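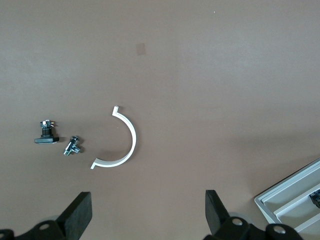
Small parts on the brown table, white bracket among them.

2022-04-07

Glue day, mostly. Embla wanted to know why the Torvik batch keeps going cloudy, so I finally sat down with all my jars and tried to be systematic for once (ha). I mixed the hide glue at 16 percent by weight, let it soak overnight, then warmed it very slowly in the water bath. Cloudy again! Same jar, same water, same granules as the February batch that came out clear as tea.

Oldřich thinks it's the heat. He says I let it creep up while I'm chatting, and he may have a point — I found the dial well past where I'd left it. So I made two small pots, 50 g each, one babysat the whole time and one left alone.

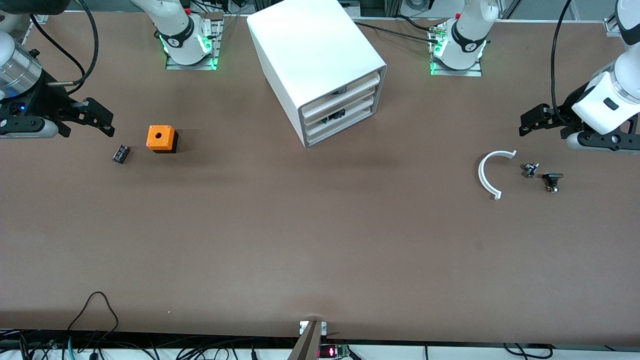
The babysat pot came out better but still not clear, so it can't be only the heat. My next guess is the granules. The bag has been open since winter and the ones near the top smell a bit off, kind of like a wet dog. Veronika has an unopened bag from Millisent and says I can have 200 g if I bring back the good brush (I have the good brush, sorry Veronika).

Test joints: beech offcuts, rubbed joint, no clamps. The clear February glue still holds like mad, I had to split the wood to get it apart. Today's are drying on the shelf by the window, labeled in pencil, please don't move them Declan!!

To do: wash the strainer properly, buy a thermometer that isn't some 2 degrees out, ask Matěj what he soaks his in. Break the joints tomorrow after lunch.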